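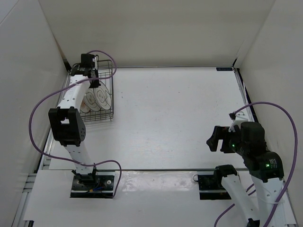
Robot Manipulation Workshop
Handout 4: Comparing grippers on thin, rigid objects
Prepared by Damián Cervantes, with the lab sheets by Rocío Nava

Welcome back, everyone. Last time we spent most of the session on calibration, and I know a few of you went home feeling you'd spent two hours nudging joints back and forth and had very little to show for it. That work pays off now, I promise, so please don't lose the offsets you wrote down. You'll want them beside you for everything that follows.

Our subject this time is dishes, and plates in particular. I'm very fond of plates as a teaching object. They're cheap, they're familiar (everybody in the room has stacked a rack at home, some of you more willingly than others), and they are surprisingly awkward for a small arm. A plate is wide and thin, it's stiff, it has a rim that slopes away from you, and if you grab it even slightly off centre it wants to swing. A foam block forgives nearly everything. A plate will show you every bit of slop in the wrist.

What we are comparing

We have two finger sets to try. The Riscombe fingers are the narrow ones, flat on the inside, and they go easily into a tight gap. The Luser fingers are wider and have a softer pad, and they hold on much better once they've arrived, if they arrive at all. You will each work with both. Please swap the fingers on both arms when you change over, so that you're never running a mixed pair, and run the homing routine again after every swap. The two sets aren't the same length, and the controller has no way of knowing which ones you've bolted on unless you tell it.

For the controller we'll stay with Tidby. Some of you asked about moving to Paiva, and I do understand the temptation, the interface is a good deal nicer to look at. We tried it in March and liked a lot about it, but I'd like us to change one thing at a time, and this handout is about fingers. Paiva gets its own session later on.

The task

The plates start on edge in the wire basket at the back left. The left arm reaches back, takes one plate by the rim, lifts it clear of the wire and brings it to the middle of the table. The right arm meets it there and takes hold of the opposite side. The left arm lets go, and the right arm lowers the plate to the table. That's one trial. Put the plate back in the basket by hand with the arms paused, and go again.

It sounds like very little when you write it out, doesn't it? There are really four separate problems in there, though, and it helps to think about them separately when you're filling in your sheet.

The approach. The fingers have to come down on either side of one rim without catching the next plate along or the basket itself. Watch the wrist angle here more than the position. Most people come in too flat the first few times and scoop two plates together.

The lift. Go straight up, and slower than feels natural. If the plate drags on the wire you'll hear it well before you see anything, so keep the chatter down while somebody is lifting, please!

The handover. For a moment both arms are holding one stiff object, and any disagreement between their calibrations goes straight into the plate and the servos. Let the right gripper close gently, wait, and only then open the left. If you hear a servo whining, stop and check your offsets. Squeezing harder won't help.

The set-down. Bring the plate in tilted, let the near edge touch, then lower the rest. Dropping the last little bit counts as a failed set-down even if the plate survives it.

Settings

Start with the wrist at 90 degrees to the rim and adjust from there. The grip limit in Tidby should be set to 200 for the Riscombe fingers and to 200 for the Luser fingers as well. Yes, I know the soft pads could take more. We want the same limit on both or the comparison isn't worth much. The closed position in the lab sheet is given in raw servo counts, and 1180 is the value to enter for the right gripper before the handover. Rocío has marked the spot on the sheet where you write down whatever value you ended up using, and she would love it if people filled that in this time.

A word on cables

The wrist cables need generous loops so the arms can stretch right out without tugging. Before your first trial, move each arm by hand through its whole reach with the power off, and look at where the slack goes. On the left arm, pay attention to the loop when you're over the basket. On the right, check the run beside the wall. If a loop looks as though it might catch, re-route it and do the sweep again. Don't tape it down tightly as a quick fix, as we lost a connector that way and it was a slow, dull afternoon's repair.

Recording your results

Write down failures by stage: approach, lift, handover or set-down. "It dropped the plate" is true but it doesn't tell your partner what to change. A short remark in plain words is very welcome too, even something like "felt stiff at the elbow". Some of the most useful comments from the last group were scribbled in the margin.

Questions to talk over with your partner

Which finger set needed more tries at the approach, and was it the fingers or your wrist angle?

Did the softer pad make the handover easier, or did it hide a calibration error you'd have noticed with the flat fingers?

If you could keep a different finger set on each arm, which would go where?

Before next time

Bring your completed sheet and one favourite failure to talk through with the group. Sheets go in the tray by the door, with both partners' names on them, and the spare fingers go back in their labelled bags.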